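**Packed lunch ideas for a long coach trip with children who eat slowly?**

We're taking two families from Lakinthorpe to the coast in August, and the coach takes the best part of five hours with one stop at Sumden. My two are seven and ten, and they're both grazers. Sandwiches go warm and floppy and get left, crisps vanish before we've joined the main road, and then it's "I'm hungry" all the way to the sea. No hot food allowed on board, and no nuts (another child in the group has an allergy). We've got one cool bag between four children. What travels well, and how do you space it out so it lasts?

*posted by mossy_gate, 22 May 2024*

---

**bramblejam**

Oh, I love this sort of thing! We've done long coach journeys every summer since our eldest was in nursery and I look forward to the packing almost as much as the holiday.

The biggest change for us was giving up on "lunch" altogether. Five hours is too long for one meal and too short for two, so we do little packets instead, one an hour or so, and everybody knows when the next one is coming. A grazer is perfectly happy with that. Mine get a small bag each with their name on and a strip of paper inside saying what comes when, and they cross things off (the crossing off takes up a surprising amount of the A-road).

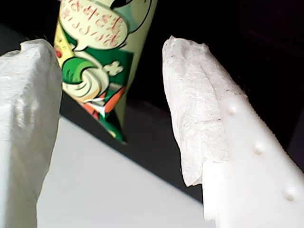
For the filling stuff, go for anything that doesn't mind being squashed. Oatcakes with soft cheese already sandwiched in. Cold pasta with peas and sweetcorn in a lidded beaker, eaten with a spoon. Pitta strips. Cheese scones, if you can face baking the night before, because they're even better when they've had a night in the tin. I make a tray using 300 g of self-raising flour and that feeds four children with a couple left for the grown-ups. Wraps beat sliced bread every time, but roll them tight and keep them in their foil until the last second, or you'll be picking grated carrot out of the seat until Christmas!

Fruit: grapes cut lengthways for the little ones, apple slices held back together with an elastic band so they don't go brown, satsumas. Leave bananas at home. One banana will scent a whole coach.

For the cool bag, freeze half the water bottles and use them as the ice packs. They melt slowly and you've got cold drinks for the second half. A 400 ml bottle is a good size. Fill it only three quarters full before it goes in the freezer.

Do have a treat in there as well, only make it the last packet. We hand ours out at the first glimpse of the sea and there's always a cheer.

---

**pete_in_asell**

Buy it at the stop. Sumden has a shop and it's 55 pence for a roll, or it was last year. Saves all the faff.

---

**tidewatcher**

Lovely answer from bramblejam, and I'm stealing the strip of paper. I wouldn't rely on the shop at Sumden myself. It's small, and when two coaches pull in together the queue goes right out of the door and you end up choosing between your lunch and the loo.

I help with the walking club outings, so I pack for bigger groups, and the order I do things in might be useful to you:

1. The evening before, make anything that can sit overnight (scones, pasta, flapjack) and freeze the bottles. Check every label for nuts at this point, including the cereal bars you've bought a hundred times, as recipes change.

2. Portion it all out on the kitchen worktop with everything in view. I use old Vogler tubs, the shallow ones with clip lids, since they stack flat and a seven-year-old can open them alone. Do each child's full set before starting the next.

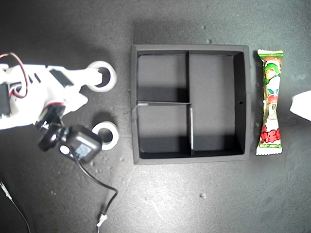
3. Pack in reverse, last packet at the bottom and first at the top. It sounds obvious, but I've been the one kneeling in the aisle with the whole bag emptied on my lap.

4. Keep a separate carrier for the journey itself: damp flannel in a freezer bag, kitchen roll, a few spoons, two spare bags for rubbish and one for anybody who feels poorly. That one goes by your feet and never in the rack.

5. Start the first packet later than they'd like. Once you're past the Asell roundabout is my rule going that way, because it's all bends before there and full tummies don't enjoy it.

A word on drinks: small sips, often, and plain water. Squash makes mine thirstier, and it's sticky when it goes over, as it will.

If you want the flapjack recipe I'm very happy to type it out. It uses sunflower seeds, so no nuts at all, and it cuts into neat fingers that don't crumble. Have a wonderful time, and sit on the left-hand side if you can. The view coming down the hill is glorious!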